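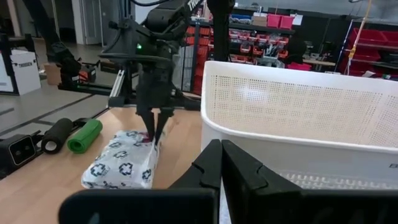 Small Goods, Open Storage
05/04/2021

Most household storage fails at the point of access. A closed bin holds more per square foot than an open one, but its contents go back less often, and the items that suffer are the light, awkward ones: foam rollers, soft packages, anything that will not stack.

A white plastic basket with perforated walls deals with much of this. The holes let air through and give a partial view of the contents without a lid or label. Depth is the main limit. Grarnier, which sells storage to small gyms and apartments, lists its basic basket at 46 liters and recommends filling it no higher than the rim.

Foam rollers take up the most room for their weight. Stood on end in a basket, two rollers occupy one side and leave the other free for flat goods. Laid down, they block everything underneath. A hollow roller can also hold a rolled strap or a resistance band — a use that Zesta now mentions in its care sheet.

Soft goods in plastic wrap should go in last, on their long side, with the printed face outward. The wrap is slippery, and bundles placed flat tend to slide when the basket is carried.

Sorting is best done on a table at waist height, with the basket to one side. Emen's December catalog rates its wooden sorting table for 300 pounds, far beyond what this work requires. A clear top matters more than a strong one.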